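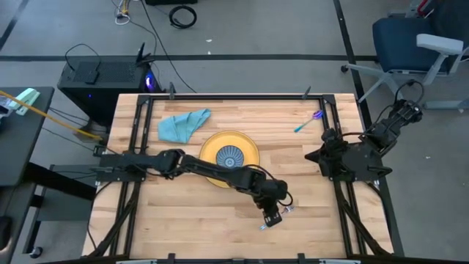
Drollano 3 review: a planner for two arms and one small table

I've been using Drollano since May, first the free tier and then a paid seat, and a few people have asked me whether it's worth moving over from whatever they have now. My short reply has been "mostly, yes", which isn't much use to anyone, so I've written the long one.

If you haven't come across it, Drollano sits between your camera feeds and your motor drivers. You tell it what arms you've got and where they're bolted, it builds a model of the workspace, and then it plans motion for both arms together. It also has a recorder, a replay viewer and a scripting layer in Python. It doesn't do learning of any sort. You can run a trained policy through it (I do, some of the time) but it treats the policy as one more thing asking for a move, and it reserves the right to say no. More on that further down, as I have feelings about it.

My set-up

Two black arms facing each other across a butcher-block top, with aluminium extrusion round the edge and a desktop tower on the floor doing the thinking. There's one camera looking down at the whole table and one at the wrist. The jobs are tableware jobs: bowl onto plate, spoon into bowl, fold the cloth or at least make it less of a heap. I like tableware for testing because it's full of thin rims and shiny curves and it shows up a lazy perception stack in minutes.

Before this I was on Brestimum for the planning, with a pile of my own scripts holding it together. I was fond of those scripts. I don't miss them.

Installing it

Easy, with one catch. The installer found both arms straight away and read the joint limits off the motors, and I had something moving before my tea had gone cold. The catch is the driver. Drollano wants the Trisport bus driver and it wants a recent one, and if you've got an older copy hanging about it will happily load that instead and tell you everything is fine. What you then get is a tiny stutter on slow moves, as if the arm keeps forgetting what it was doing. I lost an evening to it. Clear out the old driver first, reboot, then install. It's in the release notes, right at the bottom, under a heading I'd never have opened.

Calibration

This is the bit I'd pay for on its own. On Brestimum I used to spend ages with a printed board, moving it, snapping it, moving it again, then finding the fit was off by a finger's width in one corner. Drollano has you drive each gripper to 12 points on the table, touch down lightly, and press a key. It works out where both arm bases are and where the overhead camera is in one go, and it draws the leftover error on the table view as little arrows, so you can see which corner is sulking and redo just those points.

The wrist camera is a separate step and not as nice. It wants a fixed object to look at from several angles, and it's picky about blur, so you have to let the arm settle before every shot. There is an option called "wait for still" which ought to be switched on by default and isn't. Switch it on!

Planning with two arms

So, the main event. The planner treats both arms as one big thing with a lot of joints, which sounds slow, and on my machine it's quick enough that I stopped noticing. If one arm is reaching out over the plate and the other is folded up on its own side, it will leave the folded one where it is and plan around it. If the folded one is in the way it moves it, by the smallest amount it can get away with. I found that oddly charming to watch. Brestimum would either refuse or send the spare arm off on a grand tour.

You can also mark parts of the table as belonging to one arm, or shared with a turn-taking rule. I've got three zones: left, right, and a shared strip down the middle where most of the crockery ends up. The turn-taking is simple (whoever asks first gets it, the other waits at the border) and I was ready to find it too simple, but for my jobs it has been fine. If you're doing proper handovers, one arm passing to the other in mid-air, you'll have to switch the rule off and write your own, and the guide to doing that is four paragraphs long with a broken link in it.

What I do grumble about is the speed setting. There's a single slider for the whole workspace. I want to go fast through open air and slow near glazed things, and the only way to do that is to put speed hints in the script for every move. People have been asking for per-zone speeds for ages. I'm adding my voice here, for what it's worth.

Perception

Good overhead, patchy at the wrist. From above, it picks out the plate, the patterned bowl on it, the cloth and the spoon as separate things and gives each one a rough shape to plan around. It deals well with one thing sitting on another, and it keeps the bowl and plate apart in its head, so you can ask for the bowl without it trying to take the lot. Shiny surfaces wobble a bit. The bowl of my spoon is purple and reflective and its outline swims about, so I've told the planner to grasp by the teal handle only, which you do by painting over the part you like in the object editor. Lovely little tool, that editor.

Cloth is cloth. It draws a lumpy blob round it and wishes you luck. I can't be too cross, as I haven't used anything that does better without training a model for it, and you can plug in your own segmenter if you have one. I tried the Esteban plug-in for a while and it gave tidier edges but added enough delay that I went back.

The wrist view is where I'd like to see some work. Close in, the fingers cover a fair bit of whatever you're reaching for, and the software has to guess the rest of the rim from the piece it can still see. It has a mask for the gripper, which you set once with the fingers open and once with them closed, and it fills in between. That's fine at both ends. Halfway, the mask is a touch too thin, and now and then a sliver of black finger gets read as part of the object. The fix is to fatten the mask by a few pixels by hand. It took me far too long to find where.

Glassy, see-through things are the other weak spot. If the wood shows through or a reflection lies across the inside, the depth guess goes soft, and I've learned to lean on the overhead shape for position and use the wrist only to line up the last bit of the approach. There's a setting for how much each camera gets to say, and I've ended up with the wrist turned well down.
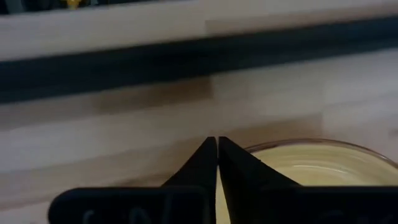 Neelam Negi thinks I'm being too hard on the wrist side of it, and says that turning the camera's weight down is the wrong cure. The better way, apparently, is to leave the weight alone and shorten the history, so that the tracker forgets old blurred views sooner and only trusts the last few. I've tried it since and it does help on approach. It made the outline jumpier when the arm was parked, so I've now got one setting for moving and another for waiting, swapped in the script. A bit of a faff, but better than what I had.

The refusing thing

I said I had feelings. When a policy asks for a move that Drollano thinks will hit something, it stops and holds. Fair enough. But the message you get is "request declined", and for the reason you have to open the log, find the time, and read off a pair of part numbers. I'd love it to just light up the two bits it's worried about in the table view. The drawing code must be there already, it does it beautifully during calibration.

There's also a margin around everything that you can't take below a fixed minimum. If your job involves touching things on purpose, and picking up a spoon that's lying flat on wood very much does, you have to declare a contact for each one. I get why it's there. I've also typed that line so many times that I've made it a keyboard shortcut.

Recorder and replay

Very good. Everything goes into one file, both cameras and all the joints, on one clock. You can scrub through it, and you can change a planner setting and ask what it would have done at that moment instead. That has saved me more time than any other feature. The files are huge, though, and the compress option is only on the paid seat, which feels mean.

Who I'd point at it

If you've got two arms sharing a small space and you're tired of gluing things together, try the free tier for a weekend and do the calibration at least. If you've only got one arm I'm less sure, as most of what's clever here would sit idle and Brestimum is lighter. If you need handovers, wait for a version with better documents, or be ready to read other people's code.

I've renewed my seat. Marks out of five: four, and it'd go up a bit with per-zone speeds.

Comments

Jyoti Jaiswal
Did you try the turn-taking with a policy on one side and a scripted arm on the other? Mine gets stuck at the border of the shared strip, the policy keeps nudging forward and getting declined and the scripted arm never gets its go.

Reply from the author
Yes, had the same. There's a "release on decline" tick box in the zone settings, which makes the arm give up its claim after a refused move. It's per zone, so tick it on the strip and leave the other two alone. You may still want a short pause in the policy loop or it'll just grab the claim straight back.

Jyoti Jaiswal
Found it, ta. Pause of a second did the trick.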